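November
By our automation columnist

The beep is the whole problem. I've been writing about automated assembly long enough to have a healthy respect for boring jobs, and putting batteries into smoke detectors is about as boring as they come. Open the back, cells in, right way around, close it up, press the button, wait for that awful noise. So when Vilteo told me its battery-loading robot had passed a handful of detectors that couldn't make any noise at all, I packed a bag (and, yes, earplugs).
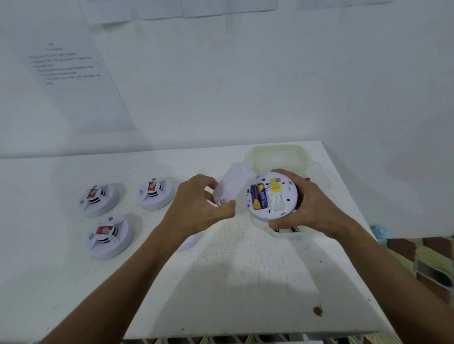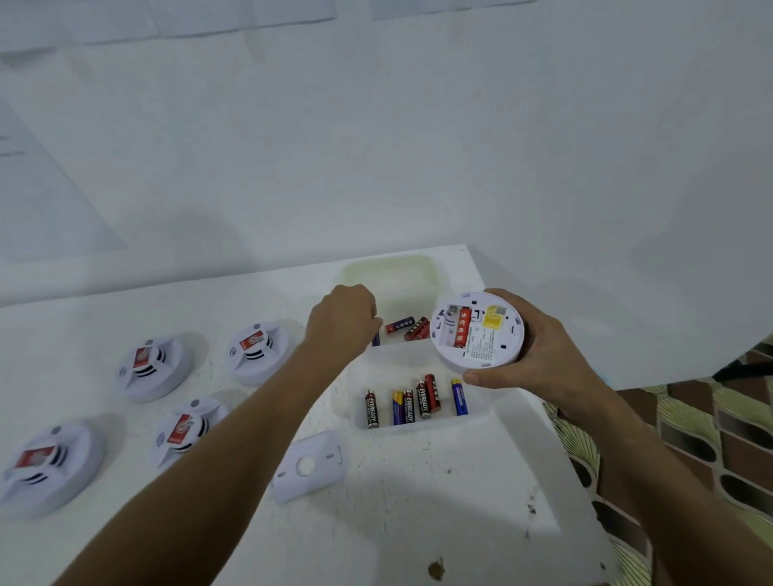 Smoke detectors, turned over to get at the battery compartment.
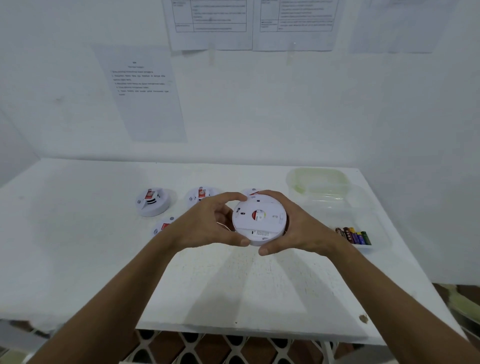 Vilteo runs a small plant in Itine that cleans up and reloads detectors for apartment landlords. The robot cell is called Ignacio, and everybody on the floor talks about it as if it were a slightly difficult cousin. It has one arm, a gripper with soft pads made by a supplier called Astetti, a fixture that holds the detector face down, and a little plunger that comes up from underneath and pushes the test button. A microphone next to the plunger listens. If it hears an alarm tone, the detector goes down the good chute. If it doesn't, the detector goes in the red bin and a person has a look.

I love that setup, by the way. It's cheap and it's easy to explain to a visitor. The first morning I watched it run for an hour and couldn't see a thing wrong with it.

The trouble had started with a batch of 700. An installer working through an apartment building pressed the test button on a detector he'd just put up and got silence. He tried the next one out of the same carton, fine. A few doors later, silence again. By the end of the job he had four dead ones on the hood of his truck, each with a good chute stamp on the back, and he called the plant in a mood I can only imagine.

When the four came back, the line lead opened them up at her bench. Two had one cell in backward. One had both cells in the right way, but the spring at the end had folded over flat and wasn't touching anything. The last one took her longer — the cell looked seated until she nudged it with a fingernail and it dropped another hair's width into the slot.

Okay, so the arm fumbled some batteries. That happens! People fumble them too, and loading cells is a fiddly thing to ask of a gripper. You come in at an angle, push against the spring, let the other end drop, and hope the pads don't drag it back out when you let go. Those faults are the reason you have a test at the end. What I couldn't get my head around was how a detector with no power had passed a test for noise.

The answer was on the other side of a thin partition. Vilteo had recently moved a hand station next to Ignacio to keep up with orders, and the people at that station press test buttons all day long too. Same model of detector, same tone, a few feet from the microphone. Ignacio pressed a dead detector, somebody next door pressed a live one, and the robot heard exactly what it was waiting for.

The listening window should have made that unlikely. When the cell was first set up, the microphone was only open for 300 milliseconds after the button went down. But some older detectors are slow to sound off, and the red bin kept filling up with perfectly good ones, so at some point the window was opened up to several seconds. The maintenance log says "fewer false rejects, much better." It was better, too, for as long as the cell had that corner to itself.

I asked to see it happen, and the line lead was game. She took the batteries out of a detector, set it in the fixture, and started the cycle while a coworker leaned on a test button at the hand station. Down the good chute it went. She did it again with me holding the button (earplugs in) and I got a detector with no batteries in it certified as working. I felt a little sick.

The next part went well, I have to say. They stopped Ignacio the same afternoon the installer called. Of the 700, 500 were still in the warehouse, and every one of those was opened, looked at and tested by hand. The rest meant phone calls to landlords and a lot of driving. Vilteo wouldn't tell me what it cost, and the plant manager changed the subject when I asked a second time.

The cell is back in service with a few changes. There's a contact pickup pressed against the housing now, so the tone has to come through the plastic of that particular detector. A pair of probes checks voltage at the terminals before the button gets pressed at all. And each shift starts with a detector that's been deliberately killed and painted orange, which Ignacio has to reject before it's allowed to touch anything else. On my last morning it threw the orange one in the red bin on the first try, and the line lead wrote the time on her clipboard and went to get coffee.

I asked whether the older, slow detectors still get rejected. They do, quite a few of them. The window is short again, and the bin gets emptied by hand twice a shift.

When I got home I dragged a chair into the hallway and pressed the button on my own detector. Then I did the one in the bedroom, took it down, and opened the back anyway.

Related
When the torque log lies: a week with a screwdriving cell
Soft grippers and small springs
Why we still keep a red bin
Moving a workstation? Recheck your sensors first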